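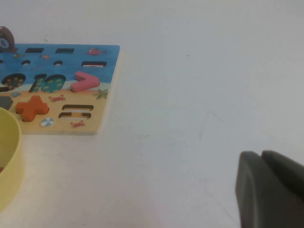
Figura 1. Tabuleiro de encaixe em madeira com motivo de praia, sobre mesa branca.

Uma vida em poucas linhas: como se escreve o obituário num semanário local
Relatório do projeto de semestre
Lumturie Grgić
Entregue em 29 de janeiro de 2019

1. Tema e pergunta

Quando cheguei a Lerkivdale, comecei a ler o semanário Vosgate para praticar a língua. As últimas páginas eram as mais fáceis, pois usam sempre as mesmas palavras: nasceu, casou, trabalhou, deixa saudade. Foi assim que conheci o género de que trata este relatório.

O obituário de jornal local é um texto curto, quase sempre encomendado pela família, que comunica uma morte e conta uma vida. Neste projeto procurei responder a uma pergunta bastante simples: que partes de uma vida são escolhidas para entrar no texto, e por que ordem aparecem? Interessou-me sobretudo o lugar da profissão, que no país onde cresci fica normalmente para o fim, depois dos filhos e dos netos.

Não tratei das necrologias de pessoas famosas, que são escritas por jornalistas e obedecem a outras regras. Também deixei de fora os anúncios de missa e os agradecimentos, embora estes últimos mereçam um estudo próprio.

2. Material

O material vem da coleção encadernada do Vosgate que está na biblioteca municipal. Li todos os avisos de falecimento dos volumes disponíveis para consulta, num total de 977. A maior parte deles dá apenas o nome, a idade, o local e a hora do funeral. Considerei como obituário apenas o aviso que contém pelo menos uma frase sobre a vida da pessoa. Com este critério ficaram 399 textos.

O critério parece claro, mas deu trabalho. Uma frase como «foi sempre amigo do seu amigo» é uma frase sobre a vida? Decidi que sim. E «viúva de», seguido do nome do marido? Decidi que não, pois nesse caso trata-se de uma identificação, como uma morada. Reconheço que outra pessoa poderia decidir o contrário e chegar a um corpus um pouco diferente.

Falta um volume na estante, que estava na encadernação. Não tentei substituí-lo pela versão digital, porque nela as páginas de anúncios não foram incluídas.

3. Método

Copiei os textos à mão para o Dorko, o programa de anotação que usámos na disciplina. Para cada obituário marquei os seguintes elementos, quando existiam: nascimento, pais, cônjuge, descendentes, estudos, profissão, serviço militar, associações, religião, gostos e carácter, doença, agradecimentos, funeral. A cada elemento dei também um número de ordem, conforme a posição no texto.

A categoria «gostos e carácter» foi a mais difícil. No início eram duas categorias, mas muitos textos misturam as duas coisas na mesma frase («alegre e grande apreciadora de bordados»), e eu perdia muito tempo a cortar frases ao meio. Depois de conversar com o meu orientador juntei-as.

Além da leitura, fiz uma entrevista na agência funerária Dumitrescu, que envia ao jornal muitos dos avisos. A pessoa que me recebeu pediu para não ser identificada. Falámos durante a manhã no escritório e tomei notas, sem gravação. As citações que apresento foram lidas por ela e corrigidas em dois pontos.

Todos os nomes dos falecidos foram retirados do relatório. Os obituários são públicos, mas as famílias são de cá e os textos podem ser reconhecidos; por isso, nas citações, mudei também os nomes de ruas e de aldeias.

4. Resultados

4.1 A profissão

A profissão aparece em 228 dos obituários, e nestes está quase sempre na primeira metade do texto. Muitas vezes vem logo colada ao nome, antes do nascimento: «antigo chefe da estação», «professora primária aposentada». Quando a pessoa teve mais do que um emprego, o texto escolhe um. Esperava que fosse o último, mas em vários casos é o mais longo ou o mais conhecido na vila. Um homem que foi contabilista nos últimos anos da vida é apresentado como padeiro, «como todos o conheciam».

Nas mulheres a profissão é mais rara nos volumes antigos. No seu lugar encontra-se «doméstica» ou nada. Nos volumes recentes a diferença diminui, mas não desaparece.

4.2 O serviço militar e as associações

O serviço militar é mencionado com detalhe desigual. Há textos que dão o posto, o país e os anos; outros dizem só «serviu a pátria». As associações — bombeiros, banda, clube de pesca, coro da igreja — aparecem quase sempre com um cargo, mesmo pequeno. Fiquei com a impressão de que o cargo é o que justifica a menção: encontram-se muitos «vogais» e «porta-estandartes», e poucos simples sócios.

4.3 A família

A lista dos descendentes é a parte mais estável. Começa pelo cônjuge, passa aos filhos com os respetivos cônjuges entre parênteses, depois os netos e os bisnetos. Os irmãos já falecidos formam por vezes uma segunda lista, introduzida por «precedido na morte por». Na entrevista soube que esta lista é o motivo mais frequente de telefonemas. «Esquecem um genro e ligam-nos na mesma tarde», disse-me a funcionária. «A profissão pode ir errada, que só se ri quem leu. Agora a família, não.»

4.4 Os gostos

É nesta parte que os textos mais se distinguem uns dos outros. Aparecem as camélias, o jogo da sueca, um cão chamado pelo nome, uma receita de marmelada. São frases normalmente curtas, colocadas perto do fim, entre a família e o funeral. Vários obituários que até ali pareciam copiados de um modelo mudam de tom nesta altura, e usam palavras que não se encontram em mais nenhum.

4.5 A doença

A causa da morte é dita por fórmulas. «Doença prolongada» é a mais usada. «Subitamente» vem a seguir. Poucos textos dão o nome da doença, e quando o fazem é para agradecer a uma equipa do hospital.

5. O efeito do preço

Um fator que não estava no plano inicial foi o preço. Desde julho, o Vosgate publica sem custo os avisos até 600 caracteres e cobra por cada linha a mais. Antes dessa mudança o preço era único. Nos números seguintes vê-se que os textos ficaram mais curtos, e pude comparar o que foi cortado.

O que sai primeiro são os estudos e os nomes dos pais. Depois saem as associações. A lista de família resiste, mas é abreviada: «filhos, netos e demais família». A profissão também resiste, possivelmente por ser curta. Os gostos, que eu pensava serem os primeiros a desaparecer, mantêm-se em bastantes casos, reduzidos a três ou quatro palavras.

A funcionária da Dumitrescu confirmou que a agência ajuda a cortar. Têm um modelo impresso com espaços para preencher, que me mostraram, mas de que não me deram cópia. Isto significa que uma parte da regularidade que descrevi acima pode vir do modelo e não das famílias. Não consegui separar as duas coisas, porque o jornal não indica quem enviou cada aviso.

6. Limitações

Fui a única pessoa a anotar, e por isso não há medida de concordância. Quinze dias depois voltei a anotar uma parte dos textos sem ver a primeira versão e encontrei diferenças sobretudo nas associações e na religião: o coro da igreja, por exemplo, ora estava numa, ora na outra. Ficou nas associações.

O português não é a minha primeira língua. Em algumas expressões antigas precisei de ajuda, e é possível que me tenha escapado ironia ou segundo sentido. Por outro lado, um leitor de Lerkivdale talvez já não repare em fórmulas que para mim eram novas, como «confortado com os sacramentos» ou «a família enlutada participa».

O trabalho refere-se a um único jornal. Não posso afirmar que a ordem que encontrei valha para outras terras.

7. Continuação possível

Gostaria de ler os agradecimentos publicados uma semana depois do funeral e de os ligar ao obituário correspondente. Em alguns casos que vi por acaso, o agradecimento conta coisas que o obituário omitiu, como o nome da vizinha que levava a sopa. Também seria útil falar com duas ou três famílias sobre a forma como o texto foi escrito, mas para isso é preciso uma autorização que não pedi a tempo.

Anexos: A. Lista das categorias de anotação. B. Guião da entrevista. C. Fórmulas de abertura, por ordem alfabética.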